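A Thursday at the Zadisel open day

I had been meaning to get over to the Zadisel mill for years, and this September I finally took the day off and went. They open the doors to the public once a year, and if you have ever bought a tabletop or a stair tread anywhere near Nartey you have probably had your hands on something that started out in that yard.

The drive takes longer than you'd think because of the bridge work, so leave early (I didn't, and missed the first talk, which I'm told was the one with the cake). Parking is in the hay field across the road, and if it has rained at all you will want boots.

We began outside, among the log stacks. I could have stayed there all morning, just for the smell! The woman leading our group explained that the logs are sorted by width first, and that the ends get painted with wax so they don't dry too fast and split. Oak sits the longest. She had us put our hands on two boards, one fresh from the saw and one that had been drying under cover for 3 years, and the difference in weight made everybody laugh out loud.

After that came the big saw, which you watch from a walkway with ear muffs on. It's slower than I expected, and much prettier. Every board comes off with a new pattern on it, and the sawyer turns the log again and again to find the straight grain. People who want tables ask for straight grain, she told us, and people who want cupboard doors ask for the wild stuff, and she has never been able to guess which kind a customer is by looking at them.

Then the finishing side, and I have to say this was my favorite part. I went in sure that I was an oil person and came out a good deal less sure. A varnish doesn't have to look like a sheet of glass, and a light wood under a thin clear coat keeps its warm honey color in a way I'd never really noticed before. You do have to look at it from low down, with the light coming across, to see how the grain runs. 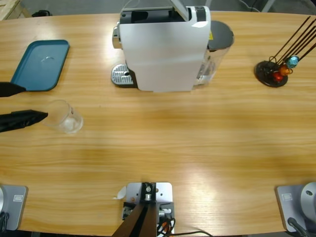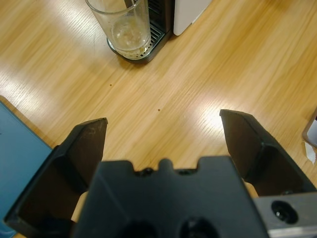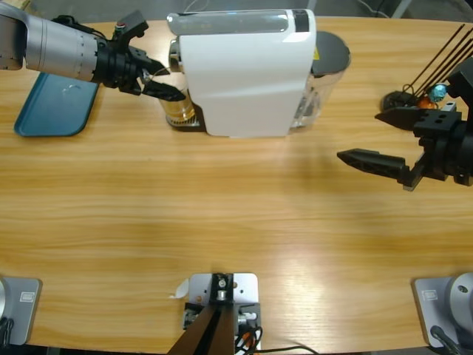
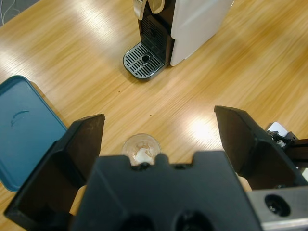
Lunch was soup and rolls under the long shed roof, and there was plenty of it. I sat with a couple who were putting in their own kitchen and had brought a paint chip, a drawer front and a great many opinions. They were trying to choose between oak and ash for the counter. By the second bowl of soup we had all agreed on ash, and by the time the plates were cleared they had gone back to oak.

The offcut sale opens at 2, and there is a line well before that. Small pieces go into bins and you pay by the bin. I came home with enough maple for a bread board and a piece of walnut I have no plan for at all, but it was too nice to leave behind.

If you go next year, bring gloves for the bins and cash for the soup. And ask to see the drying kiln, which isn't on the printed map. It's behind the shed, past the water tank, and they're happy to walk you over.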